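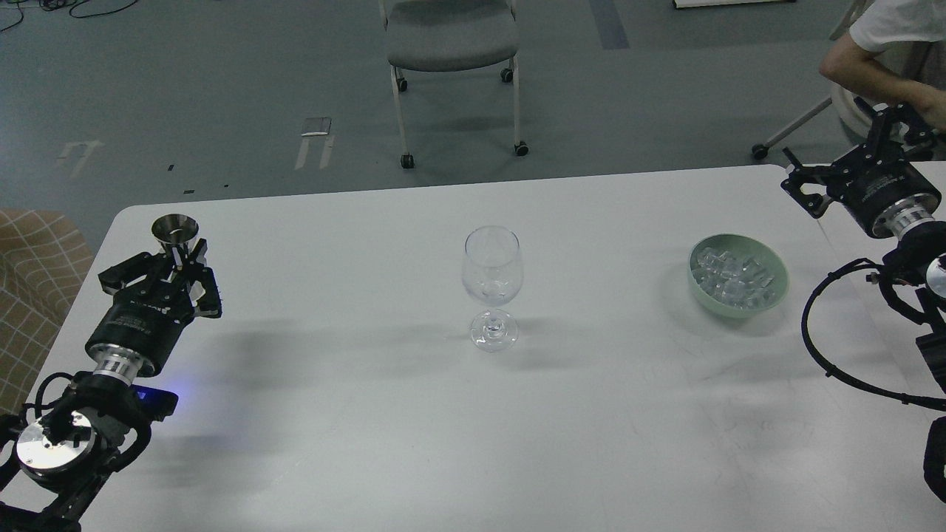 Small stainless funnel, wide end up.

Thread on two-prong outlets. We finished replacing ours in May and a few people on the Nostwood neighbors page asked what we did and what it cost. I'm a homeowner and not an electrician. The electrician was Siham Khasawneh, and most of what I know about this I learned by asking her questions while she worked.

The house is a one-story on Nornora Street. Kitchen and bathroom were redone by a previous owner and have modern wiring. The living room, hall and all three bedrooms still had the original cable, which is two wires and no ground.

When we bought it, most of the outlets in those rooms were two-prong. A few were three-prong. I assumed the three-prong ones were the good ones. They were the worst ones in the house.

Somebody had put three-prong outlets on the old two-wire cable. In two bedrooms the ground screw wasn't connected to anything. In the living room there was a short jumper wire from the neutral screw to the ground screw on the same outlet.

That jumper is called a bootleg ground. A plug-in tester with the three lights will show it as correctly wired. The home inspector used one of those and wrote "grounded" in the report.

Why it's bad: if the neutral comes loose anywhere upstream, the metal case of whatever is plugged in can end up live. A lamp or a computer case or a space heater. You touch it and you're the path.

Siham found it by turning off the breaker, checking with a meter that it was dead, and pulling the outlet out of the box. She doesn't rely on the three-light tester for old houses. She said it's fine for checking new work and not much use for finding out what somebody did behind the cover decades ago.

I had bought a Wuteck tester for $70 before she came. It has a screen and does more than the three lights. It also passed the bootleg outlet. I still use it for other things.

There are basically three legal ways to deal with a two-prong outlet here. Check your own town, because the rules aren't the same everywhere.

Option one. Replace it with a new two-prong outlet. They still sell them. Leinonen Supply had them in a bin at the back, ivory or white. If the old one is loose and plugs fall out of it, this fixes that. It doesn't give you a ground, and it doesn't pretend to.

Option two. Put in a GFCI, or put a three-prong outlet downstream of a GFCI, and label it. The label has to say "GFCI Protected" and "No Equipment Ground." The stickers come in the box with the GFCI. You're supposed to use them.

A GFCI doesn't need a ground wire to work. It compares what goes out on the hot with what comes back on the neutral, and if they don't match it trips. So it will protect a person. It won't give a surge strip anywhere to send a surge.

Option three. Get a real ground to the box. Usually that means new cable from the panel. Sometimes you can run a separate ground wire. It's the most work and the most money, and it's the only one of the three that gives you a ground.

What you can't do: run a wire from the outlet to the nearest water pipe. My father-in-law suggested this. It used to be done a lot. Pipes get replaced with plastic and then the wire goes nowhere.

We did a mix. New grounded cable to the living room wall where the TV and router are, and to the small bedroom I use as an office. GFCI protection for the other two bedrooms and the hall. One two-prong outlet stayed two-prong, behind a built-in bookcase where nothing gets plugged in except a clock.

Cost, since it was the first thing everybody asked. The whole job was $2,022 including the permit. The two new cable runs were most of it. The quote had $400 in it for opening and patching the living room wall and we ended up not needing that part, so the $2,022 is after it came off.

It came off because the crawl space was easy to get into. She drilled up through the bottom plate into the wall from underneath and pulled the old cable out of the way. If you're on a slab this will be a different conversation.

I know you can get GFCI outlets cheaply and do it yourself. In our town a homeowner can pull a permit for their own house. I thought about it and decided against it after I saw the jumper. I didn't know what else I'd find and I wouldn't have known what I was looking at.

Something I didn't know: when you replace an outlet in a living room or bedroom, the current code may want arc-fault protection on it too. Ours did. Siham used dual-function breakers, arc-fault and ground-fault in one, for the bedroom circuits, so the outlets themselves are ordinary three-prong with the sticker.

Upside of doing it at the breaker is that you don't have to work out which outlet is first in line. Downside is that when it trips you walk to the garage. It has tripped once so far. It was an old vacuum.

About metal boxes. If your house has armored cable (the kind with a metal jacket) the box may already be grounded through the jacket, depending on the age of the cable. Some of the older type doesn't have the bonding strip inside and doesn't count. Ours is cloth-covered with no jacket at all, so there was nothing to test.

The cloth cable itself was in decent shape inside the walls. The bad spots were at ceiling lights, where years of hot bulbs had baked the insulation. Two of the boxes had pieces flake off when she touched it. She sleeved those and told us to stay with LED bulbs and keep to the wattage on the fixture.

One fixture in the hall had a sticker for 60 watts max and a bigger bulb in it. That was me. I put it in the week we moved in and didn't look.

Inspection was short. She met the inspector at the house at 9:30 in the morning and he was gone before 10. He opened two outlets, looked at the breakers, pushed the test buttons, and asked where the stickers were. We'd taken one off in the office because I thought they were ugly. That outlet had the new cable, so it didn't need one. He checked it anyway.

Testing, for people with the same setup. The push button on the GFCI or on the breaker works with no ground. The button on a plug-in tester doesn't, because it needs a ground to leak current to. So if you press it on an ungrounded outlet and nothing happens, that doesn't mean the GFCI is bad. Use the button on the device. Ours get done once a month.

Imad Nseir asked whether this matters if everything you own has a two-prong plug. Less, yes. Lamps and phone chargers mostly don't use a ground. Look around for the things that do: desktop computers, window air conditioners, a lot of power tools, most surge strips. He has a window unit in the bedroom on a three-to-two adapter.

On those adapters. The little tab or green loop is meant to go under the cover plate screw. It only does something if the box behind it is grounded. In a house like mine it's a screw in an ungrounded box. We had four of them in use and they're all in the trash now.

Someone asked if insurance cared. Our agent wanted to know if there were fuses and if there was knob and tube. We have neither. Two-prong outlets didn't come up. Yours might ask different questions.

Questions I'd ask an electrician before agreeing to anything: will you pull the permit, which outlets get an actual ground and which get GFCI only, does the price include arc-fault if it's required, and who patches the holes. I only thought of the first one and got the rest answered by luck.

Also ask for a list at the end. Siham wrote ours on the inside of the panel door and on a sheet of paper, room by room. I took a picture of the sheet and it's on my phone. When my sister visits with her sewing machine I can tell her which wall to use.

If you have three-prong outlets in a house with old cable and you don't know who put them in, have somebody pull one and look. I'd start with that before spending money on anything else.

Adding one since it came up in the replies: yes, the power was off to the bedrooms for most of a day. The office and living room were off the next day. The fridge was never affected. Bring a flashlight into the hall closet.

Replies are open. I can't tell you if yours is safe from a photo of the cover plate, sorry, three people have tried.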